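# Questions we get about Pultalow hats and scarves

Before you write to us, please look if your question is already answered on this page. I update it when the same question comes more than two or three times. — Antigoni Bakalis

## Sizes and fit

**How do I measure my head?**

Take a soft tape and put it around the head, one finger above the ears and across the middle of the forehead. Don't pull it. If you have no tape, use a string and lay it on a ruler after. If your number falls between two sizes, take the bigger one. We can send you a strip of felt to put inside the band, but we can't make a hat bigger once it is blocked.

**I have a lot of hair. Does it change the size?**

Yes, a little. Measure with the hair in the way you will wear it under the hat. Customers with braids often take the Darness, which has a deeper crown than our other models.

**Is the Varthorpe beret the same as last winter?**

Almost. The wool is the same and the colors are the same, except that mustard is gone. The band is now ribbon and not leather, because many people told us the leather left a line on the forehead. I was one of them.

## Orders and waiting

**Why is the big plaid scarf always sold out?**

We wove 159 pieces for this winter, and most of them were reserved in November. It is woven on a wide loom at Konstantinidis, and they give us a place in their calendar only once a year. I know it is annoying to want a scarf and read "sold out" every time. Please put your name on the waiting list, on the page of the scarf.

**How does the waiting list work?**

When a piece becomes free (a return, or a reservation which was not paid), we write to the first person on the list. You have until noon of the next day to answer. After that, we write to the second person. You don't lose your place if you say no.

**Can you keep a hat for me until I am paid?**

Yes, if you write to us first. Marina Chrysikopoulos takes care of reservations and she is very patient with everybody. We ask for a small deposit, and you get it back if you change your mind.

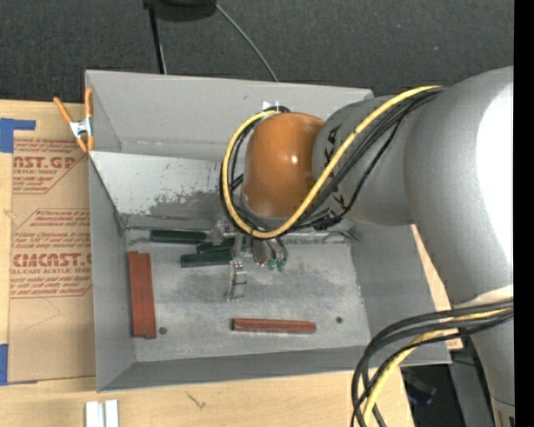
Reservations are only for hats and berets, not for gloves or pins. Please don't make two reservations with two different e-mail addresses. It happens more than you think, and then we have to cancel both.

**Can I change the color after I ordered?**

If the parcel is still with us, yes. We pack in the morning, so a message sent in the evening usually arrives in time. Put the order number in the subject line.

## Wearing and care

**My hat got wet in the rain. What should I do?**

Shake it softly and let it dry on a bowl or on its crown, far from the radiator. Never use a hair dryer on felt, it will shrink. When it is fully dry, brush it counterclockwise with a soft brush.

**Can I wash the scarves?**

The wool ones by hand, in cool water, with a little shampoo. Roll the scarf in a towel to take the water out and dry it flat. The printed silk ones must go to the cleaner. Despina Alexiou, who draws our prints, washed one of hers in the sink, and the red ran into the white border. She still wears it, but we can't replace a scarf for this reason.

**My new scarf leaves fluff on my coat. Is it normal?**

Yes, for the first few times. Hang it outside for an afternoon and brush it lightly. If after 4 weeks it is still shedding, send us a photo.

**Is the wide-brim hat practical for every day?**

No. It doesn't fit well in a car, and on a windy street you need one hand to hold it. I wear mine anyway. If you want only one hat for the whole winter, take the beret or the Darness.

## Returns and repairs

**How can I return something?**

Write to us before you send it. The hat must come back in its box, with the paper inside the crown. If the box is crushed, use another strong one — a hat in a plastic bag arrives as a pancake.

**Do you repair old pieces?**

We change bands and linings and we close small moth holes. Pantelis Kokkinos does this work alone, so in winter it can be slow. He doesn't repair hats of other makers, please don't be offended.

**Can I pay with a gift card from an older season?**

Yes, they don't expire. If the code doesn't work on the site, send it to Nesma Abdel Rahman by e-mail and she will put it in by hand.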